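**Laborbuch, April - Besuch Vorführtag bei Dererton**

Abfahrt 7:30, mit Remo und Lindiwe. Nayeli ist hiergeblieben und hat die Kraftsensoren weiterkalibriert, siehe ihren eigenen Eintrag.

Ich schreibe das am selben Abend auf, bevor die Broschüre meine Erinnerung überschreibt. Einladung kam über Dulce Espinoza, die bei Dererton die Anwendungstechnik macht. Thema laut Programm: »Textilhandhabung mit zwei Armen, alltagstauglich«. Das letzte Wort hat Lindiwe schon auf der Hinfahrt unterstrichen.

### Vormittag

Zuerst Vortrag, viel zu lang. Fulgencio Galindo hat die Plattform vorgestellt, sie heißt bei ihnen Toma, die Software dazu Listo. Kernaussage: Das System lernt aus Vorführungen durch Menschen, 100 Durchgänge pro Aufgabe sollen reichen. Auf einer späteren Folie standen dann 2000 Durchgänge fürs Vortraining. Remo hat nachgefragt, ob die 100 da obendrauf kommen. Ja, kommen sie. Wer das auf der Folie davor nur überflogen hat, fährt mit der falschen Zahl nach Hause.

Weitere Punkte, die ich mir notiert habe:

- Erfolgsquote wurde genannt, die Definition von Erfolg auf Nachfrage nachgereicht: Stück hängt nach Ende des Ablaufs noch am Bügel. Ob es gerade hängt oder nur an einem Zipfel, zählt nicht.
- Keine Angaben zu Stoffarten außer »übliche Haushaltstextilien«.
- Regelfrequenz der Arme 30 Hz. Für Stoff vermutlich ausreichend, für Metallhaken auf einer Stange bin ich mir nicht sicher.
- Fehlerbehandlung: Mensch greift ein. Wurde in einem Nebensatz erwähnt.

### Vorführung

Danach in kleinen Gruppen an die Zelle. Wir waren zu fünft mit zwei Leuten von Sustetti, die sich für Wäschereien interessieren und entsprechend ungeduldig waren. Aufbau ist ordentlich gemacht, das muss man lassen. Helle Wände, weiße Arbeitsfläche, zwei Arme von links und rechts, Kameras an beiden Handgelenken. Sauber verlegt ist es nicht überall, an beiden Seiten hängt das lila Kamerakabel in einer Schlaufe durch. Bei uns würde Nayeli das nach einer Stunde neu binden. Ich habe gefragt, wie oft die Kabel getauscht werden, und bekam die Antwort »bisher kein Thema«. Laufzeit der Zelle bis dahin wollte man nicht nennen. 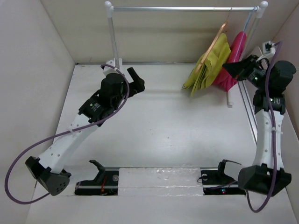 Gezeigt wurden 4 Abläufe am Kleiderständer. Mein Protokoll, so gut es im Stehen ging:

1. Lief durch. Langsam, aber ohne Eingriff.
2. Rechter Greifer hat den Stoff zweimal verfehlt, beim dritten Versuch gefasst. Danach in Ordnung. Frau Espinoza meinte, das Nachfassen sei gelernt. Kann sein. Kann auch sein, dass die Policy einfach an derselben Stelle hängen bleibt, bis es klappt. Von außen nicht zu unterscheiden.
3. Abgebrochen, Arm musste von Hand zurückgefahren werden. Begründung: Licht. Es waren gerade Leute an die Zelle getreten, insofern plausibel. Für ein Produkt mit »alltagstauglich« im Titel trotzdem unschön.
4. Lief durch, nachdem der Ständer ein kleines Stück verschoben worden war. Ich habe gefragt, warum. »Damit alle besser sehen.« Ich stand gut.

Zwei von vier ohne Auffälligkeit, und beim vierten mit der Einschränkung oben. Aus vier Abläufen rechne ich keine Quote, das sollten wir auch im Bericht nicht tun.

Was mir gefallen hat: Sie trauen sich, live vorzuführen, und haben den Abbruch nicht überspielt. Und der Umgang der beiden Arme miteinander war besser als alles, was wir bisher hingekriegt haben, keine Beinahe-Berührung, soweit ich das verfolgen konnte. Remo sieht das noch positiver als ich und würde am liebsten sofort einen Satz Vorführdaten anfragen. Lindiwe ist dagegen, solange unklar ist, unter welchen Bedingungen wir damit arbeiten dürften. Ich bin bei Lindiwe.

Was mir nicht gefallen hat: Auf die Bitte, ein eigenes Stück aufzuhängen (Remo hätte seine Jacke gegeben), kam ein freundliches Nein. Sicherheitsgründe. Der Herr von Sustetti hat dann gefragt, wie sich das System bei einem nassen Laken verhält, und Galindo hat geantwortet, das sei auf der Roadmap. Damit war das Gespräch für die beiden ziemlich erledigt, sie sind vor dem Mittagessen gegangen.

### Offene Fragen an Dererton

- Woher stammen die Startpositionen in der Auswertung - zufällig gezogen oder aus einer festen Liste?
- Wie oft wird in einem normalen Testlauf eingegriffen, und zählt ein Eingriff als Fehlschlag?
- Rohdaten eines Testlaufs, auch eines schlechten. Gerade eines schlechten.
- Was passiert, wenn eine Handgelenkkamera ausfällt? Bleibt der Arm stehen oder macht er mit der anderen weiter?
- Greifkraft: geregelt oder nur Position? Galindo sagte »beides«, das hilft mir nicht.

Mail dazu schreibt Remo, ich lese vorher drüber, damit sie nicht zu nett wird.

### Für uns

Wir sollten den Ständerversuch nachbauen, billig und ohne Ehrgeiz. Stange, zwei verschiedene Bügel, zwei Stücke Stoff, Startlagen vorher auslosen und aufschreiben. Jeder Eingriff kommt ins Protokoll, auch das Verrücken des Ständers. Wenn wir dann bei der Hälfte landen, wissen wir wenigstens, welche Hälfte.

Die Kamerahalterung sehe ich mir auch noch mal an. Ihre sitzt oben am Handgelenk, unsere seitlich, und wir verlieren damit beim Zugreifen regelmäßig die Sicht auf die Fingerspitzen. Lindiwe druckt eine Variante, Material ist noch da.

Nachtrag, nach Rücksprache mit Nayeli: Sie hält die 30 Hz für unkritisch und vermutet das Problem beim zweiten Ablauf eher in der Tiefenschätzung am Stoffrand. Prüfen wir am eigenen Aufbau. Fahrtkosten liegen bei mir, Remo fehlt noch der Parkbeleg.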